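3.2 Recogida de demostraciones

Las demostraciones se grabaron con dos pinzas manuales, cada una con una placa de seguimiento blanca. La tarea consiste en introducir una varilla fina en un vaso cilíndrico pequeño – la denominamos Kundier – y se repitió en 3 sesiones. Tras el filtrado quedaron 833 episodios de 1127. 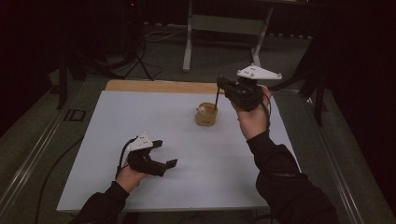 Figura 4. Tarea Kundier: la pinza derecha sostiene la varilla dentro del vaso; la izquierda permanece abierta.

El agarre se segmentó a partir de la vista de la propia pinza. Solo se anotaron los fotogramas con la varilla sujeta entre ambos dedos.
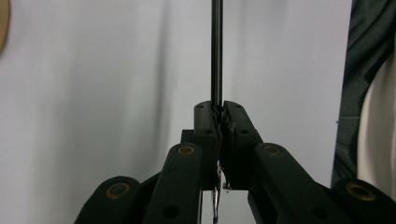 M. Ó Dálaigh
Investigador, Laboratorio Skurum

Con 491 episodios la política ya completaba la inserción en el banco Clemevden. Los fallos restantes se concentran en la orientación de la varilla – sobre todo cuando entra inclinada – y se analizan en la sección 4.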